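# Bimanual Manipulation Lab: Unit 4 Handout

Instructor: Ferenc Magyar
Revised 18 September 2024

This unit covers tabletop sorting with two arms. You will work in teams of three. By the end of the unit your team should have a task plan, a set of recorded episodes, and a short report on grasp failures. The pharmacy set is used for all teams so that results can be compared.

Read sections 1 to 3 before your first lab session. Section 5 has the report format.

## 1. Before you start

- One team member stays within reach of the stop switch whenever the arms are powered. That person does not type, adjust objects, or hold a phone.
- Check both base lights. Green means ready. If either light is any other color, do not start a motion. Get Ferenc or the lab assistant.
- Move each arm slowly through its full range once, with the table clear of objects.
- Watch the cables while you do this. A loop that hangs freely with the arm extended can drag across the table when the elbow folds. If a cable touches an object during the check, re-clip it and repeat.
- Log in to Skedudix and open your team's booking. Episodes recorded outside a booking are not saved to your folder.

## 2. Frames and naming

Left and right always mean the robot's left and right, as seen from behind the bases. If you stand on the far side of the table, they are reversed for you. Last April two teams lost a full session to this, and their labels had to be redone by hand.

The table origin is the midpoint between the two mounting plates. X points away from the bases and Y points to the robot's left. Enter all positions in millimeters.

Objects are named by type and then by number, for example `bottle_02` or `rack_01`. Do not name objects by color. Several bottles share a cap color, and the lighting in the room changes through the day.

## 3. Grasping notes

The main problem in this unit is clear plastic. The depth sensor often reads through the wall of an acrylic rack and returns the height of the tabletop behind it. Take the rack position from the calibration file and do not rely on live depth for it.

Other points that come up every term:

- **Small bottles.** Close on the body, below the shoulder. A grasp on the cap tends to tilt the bottle.
- **Bottles on their sides.** Approach with the fingers across the short axis. These roll, so reduce the closing speed to the lower preset.
- **Bags and packets.** These are distractors in the basic task. Plan around them.
- **Heavy tools.** A tool with its weight far from the grip will rotate between the fingers. Lift 90 mm, hold, and check the angle before any sideways move.

The right gripper with two different loads, a power drill and a small white bottle: 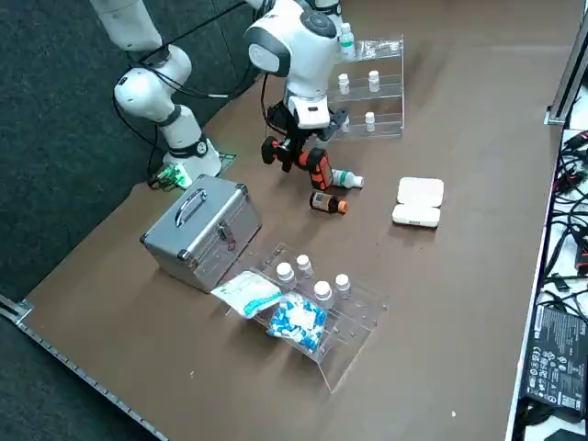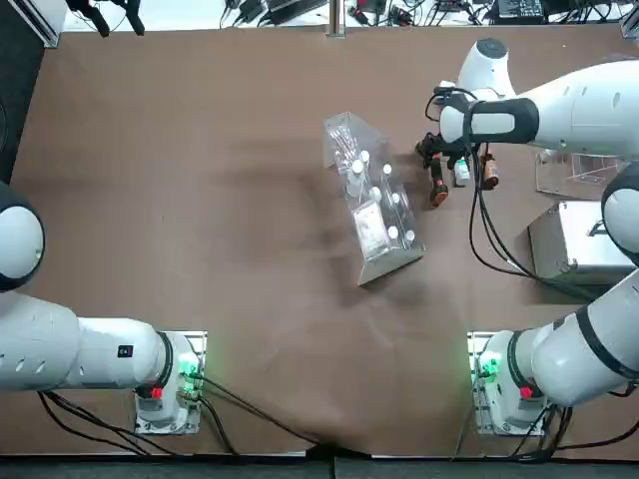

## 4. Lab procedure

1. Load the layout file for your team and set out the objects to match it. Small differences are fine. Do not square the rack to the table edge if the layout has it at an angle.
2. Run the Hendon calibration script. Write down the residual it prints. If it is over the limit shown on screen, run it again.
3. Record ten practice episodes by teleoperation. These are not graded.
4. Record your graded episodes. Each one has a limit of 3000 time steps. An episode that reaches the limit counts as a failure, even if the object is already in the gripper.
5. After each episode, mark it as success, partial, or failure before starting the next. Partial means the object was lifted but not placed.
6. Return both arms to the rest pose before powering down.

Do not delete failed episodes. You need them for the report.

The baseline policy for comparison is the one trained in the Falcão exercise in Unit 3. It used 882 episodes from earlier classes, of which 416 include the tilted rack. Expect it to do poorly on bottles lying flat, as there were few of those in the training set.

## 5. Report

Four pages at most, one report per team. Include:

- your calibration residuals, one per session
- a table of outcomes by object type
- three failures described in detail, with episode numbers and the time step where things went wrong
- one change you would make to the layout or the approach path, and what you would expect it to do

For each failure, say which of these it was: perception, approach, closing, or transport. If you think it was two of them, pick the one that came first and mention the other in the text.

Upload the report to the Stoder folder as a PDF. Use your team number as the file name. Raw episodes stay in Skedudix and should not be attached.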